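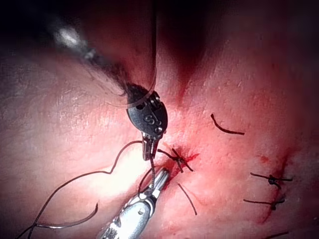

Grasper above, needle driver below, with the thread between the tips.

Roltico Twin Drive Kit, review
By Carmela Orlandini
16 Mar 2018

The Twin Drive is a bench kit for running two wristed surgical instruments from a pair of hand controls. You get the motor packs, two arms, the control boards, the hand controls and a box of hardware. You don't get instruments, a camera or a base. I paid $1,331 with shipping and built it at Pronell, the shared workshop where I rent a bench. Kalliopi Živković did most of the wiring with me and has put in more time at the controls than I have.

It is sold for training and hobby use only. The first page of the manual says so and the software repeats it every time you start it up.

Assembly

The manual is 76 pages and most of it is good. The arm sections are clear and the bolts come bagged by step. The cable section is weaker. It refers to a tension gauge that was in an earlier version of the kit and is no longer included, so we used a luggage scale and adjusted by feel. The build took us roughly 11 hours over several evenings, and a good part of that was doing the left arm's cables over again after they went slack.

You will need your own base plate. We cut ours from aluminum on the shop's router. Plywood would probably flex too much with both arms extended, though I haven't tried it. Drill the holes from the paper template, not from the drawing in the manual. The spacing on the drawing is off and we lost a plate to it.

The instrument couplers fit the grasper right away. The needle driver had some play in it until Kalliopi put a strip of shim brass behind the coupler disk.

Software

The kit runs on Kinum, which installs without trouble on an older desktop. Calibration takes a few minutes per arm and has to be repeated whenever you change an instrument. Motion scaling can be set at 1, 3 or 5 to one. We leave it at 3. At 5 you run out of reach at the hand controls and have to keep clutching, and at 1 every twitch goes straight to the tips.

The camera view is a separate window and it does not remember its size or position. Small thing, but it gets annoying.

In use

Suturing is what we wanted it for, and it can do it. Interrupted stitches in black thread, tied and cut, are within reach once you have some practice. The wrists turn smoothly and passing the strand from one set of jaws to the other is easier than I expected. My early knots were bad. Some of that was me, and some was the left arm, which lagged until we retensioned it.

There is no force feedback. You judge how hard you are pulling by looking at the tissue and the thread, and it is easy to pull too hard. Light makes a big difference here. With the lamp too close, the near part of the surface washes out and the far part drops into shadow, and depth is difficult to read. A dimmer would be money well spent.

Long thread is a nuisance. It loops around the wrist and drifts into places you aren't looking. Kalliopi cuts hers much shorter than I do and gets along better. Park the needle somewhere in view before you start a knot – hunting for it with the jaws is slow. The kit has no way to drive scissors without swapping out one of the instruments and recalibrating, so cut ends tend to stay lying on the surface until you stop and clean up.

Noise is low. The motor packs get warm over a long session but have never shut down. The emergency stop works and cuts both arms at once. I would like it on a longer cord.

Support

I wrote to Roltico about the missing gauge and had an answer in two days, with a corrected page and an apology. They did not send a gauge. Spare cables come from Wumbei and are reasonably priced. Order a set with the kit. We broke one in March and the arm was down for a week.

Would I buy it again

Yes, if I had someone to build it with and a proper bench to bolt it to. The mechanical parts are better than the price suggests and the paperwork is worse. If you want something to use the day it arrives, skip it. Anyone who has put together a 3D printer from a kit will manage fine, apart from the cables.

Four out of five. I took the point off for the cable section and the bad drawing.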